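4.2 Who the festival calendars leave out

Claims that the Plerden literary festival "speaks for the region" rest mostly on its own programs. Thu Đồng repeats the claim without testing it, and dates the tradition to 1937 on the strength of a single handbill. 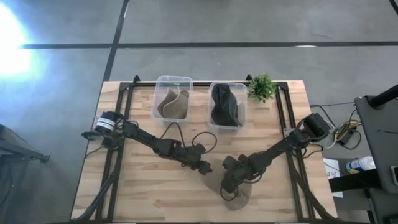
The handbill names no readers and no venue. It could as easily advertise a church social.

We read 25 programs from Plerden and Hirko. Carnival poets appear in two of them, both times as evening entertainment.
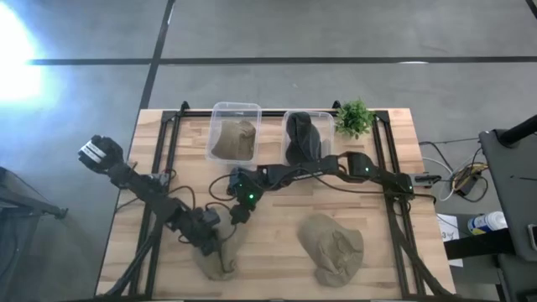 Figure 2. Table with black rails and containers.

Magazine listings are no safer as a source. Zusorari printed what organizers sent in, and its November roundup promotes a Châu reading that we could not trace anywhere else.

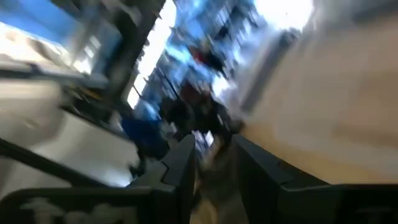
Figure 3. View between two dark gray gripper fingers.

Attendance figures come from the same press releases, so we leave them out. A fuller count would need ticket stubs, and few of those survive.
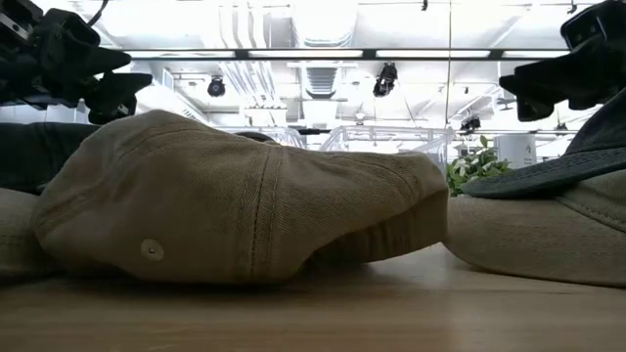 4.3 Limits of the printed record

Programs show what was planned. Late changes were often announced from the stage and never written down.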